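Stop Rushing the Countdown

30 Oct 2020

I've been getting up at ridiculous hours to watch rocket launches since I was in high school, so believe me when I say I know how it feels when a countdown stops. You've made the coffee, you've got a blanket over your knees, the stream finally shows the pad instead of a logo, and then the clock freezes and a calm voice says something about a sensor. Back to bed you go. It's maddening!

But the reaction to the latest Tinia scrub has been so over the top that I want to stick up for the people who called it off.

If you missed it, the Tinia is the small two-stage launcher that flies (or is supposed to fly) from the coastal range at Castaño. The last attempt was halted 16 seconds before liftoff over a pressure reading in the upper stage. That was the third scrub since April. By lunchtime my feed was full of folks calling the company a joke, saying the whole small launcher business is a bubble, and posting that same picture of a bus stop with weeds growing around it. One guy had worked out how much the town of Castaño loses in motel bookings every time it happens.

Okay, the motel thing is fair. I drove almost 300 miles for the second attempt, ate a gas station burrito in a parking lot with a bunch of other people who had also driven too far, and saw a rocket stand there. I know what a scrub costs the people watching.

What it costs the people who built the payload is a different matter. The Tinia is carrying Pistutance, a little weather satellite that a university team has been working on for longer than some of its students have been enrolled. It weighs 171 pounds. There isn't a spare. If the upper stage has a bad valve and the thing goes into the ocean, those people don't get to try again next week, or probably at all. They get a nice letter and an insurance form, if they were able to afford the insurance. I'd guess every one of them let out a breath when that clock stopped.

And I think we, the fans, have gotten spoiled. We've had a few years of boosters coming home and landing on their feet, and it has made the whole business look like catching a commuter train. Go back and look at how the early programs went. They had holds for weather, for boats, for a door that wouldn't latch. People sat on the beach for a week and brought sandwiches. I'm not saying the old days were better (the sandwiches were surely worse, given the sand), only that waiting used to be part of the hobby and people seemed to cope.

Where I will complain is about how the company talks to us. After the first scrub we got two sentences. After the second we got one. This time there was a post that thanked everybody for their "excitement" and didn't say what had been wrong until late the following evening. Come on. If you're going to ask a town to close its beach road and ask 50 families to leave their houses for the morning, you can tell them what happened before dinner. The Ganano people, who fly a much smaller rocket with a much smaller staff, put up a plain note within an hour whenever they stop a count. It usually has a typo in it and I love it every time.

So yes, grumble about the silence. Write to them, I have. But please quit yelling at them to just light the engines – the pressure to go is already coming from investors and customers and the calendar, and I don't want to be one more voice pushing on somebody who's staring at a number that doesn't look right.

I'll be driving down for the fourth try, whenever that is. I'm packing my own lunch.

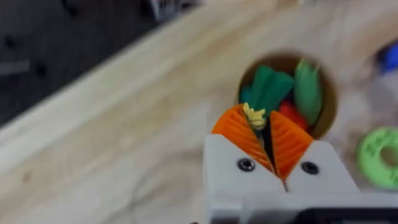
Orange finger pads in front of a round hole in a pale wooden board.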